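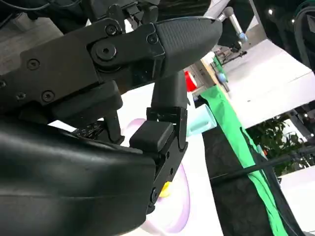
White plate with the pinky-lavender rim, the teal cup on its side, green strip, plants over to the right.

Subject: Re: [smalltables] Dishes for the little table – what are you all using?

Hi all,

Sorry for the slow answer, I've had the list on digest since January and only read it when the coffee's on. I'm quoting the part I'm replying to so you don't have to dig.

> We're down to one decent plate and a pile of odd saucers, and I'd like
> to replace the lot before the cousins come. It all has to live on the
> porch, so nothing precious. Two questions. First, is there any point
> buying a matching set, or does everyone end up mixing anyway? Second,
> what do you put down the middle of the table? I tried a paper runner
> and it was confetti by lunch. Also I'd love to see what other people's
> tables look like, mine is mostly crumbs.

Oh, mix! Definitely mix. I bought a matching set when we first moved out to Skeltness, 26 pieces in a box with a little handle, and I think I could lay my hands on nine of them today if you gave me an hour and let me look under the couch. The rest went to the beach, the sandbox, the neighbors, who knows. After that I quit caring about sets and started caring about colors. If you pick two or three that get along, you can replace things one at a time and it still looks like you meant it.

Mine at the moment are white, that soft pinky lavender, and pale blue-green. The plate in the photo is my favorite of the bunch. I like a plain white middle because you can see the food (or the pretend food, depending on who's cooking), and the rim gives it just enough color to feel like a party. I found it at the thrift store in Paterson and went back twice hoping for more. No luck so far, but I did come home with a gravy boat, so there's that.

The teal cup is one of the see-through kind, and I'd really recommend going see-through for cups. I can tell from across the porch whether there's still juice in one – that alone has saved me a lot of sticky floor. Mine came from the Reltar catalog, which I know some of you swear by and some of you can't stand. Their plates are too shallow for my taste but the cups have been fine. I bought eight and I wish I'd bought more, they're the first thing everybody grabs.

As for the middle of the table: fabric, fabric, fabric. Skip the paper. A long strip of something bright does the same job and you can shake it off over the railing. I like a loud green. It doesn't need to sit straight either. I used to fuss with mine and square up the ends, and then somebody would pull on it reaching for the crackers and it'd be crooked again in a minute. Now I lay it however it lands. If yours slides around, try it over mesh. The rough weave holds onto cloth pretty well, and crumbs go down into it where I don't have to look at them until I take the whole business out for a rinse.

Greenery is my other weakness. I like a big leafy bunch off to one side where it isn't between people's faces, with a little dot of orange somewhere in the leaves. The last time we did the picnic up at Pruduveck there were more than 30 of us and I put a bunch like that at the end of every table, and two different kids asked me if they could take one home. I said yes to both, of course, and then had to redo the end table with ferns from the ditch. They looked better than what I'd had!

One thing I'd love help with in return. How are you all storing the cups? I've been stacking them and they stick together something awful, to the point where I'm standing at the sink twisting away with a dish towel. I tried laying them on their sides in a shallow drawer and that works, but it eats the whole drawer and then the plates have nowhere to go. Somebody on here once mentioned a rack made from an old shoe shelf and I can't find that message for the life of me. If it was you, would you send it again?

And if anyone spots plates with that same lavender rim, please grab them for me. I'll pay you back, postage and all, and throw in a gravy boat.

Happy table setting,
your friend on the porch in Skeltness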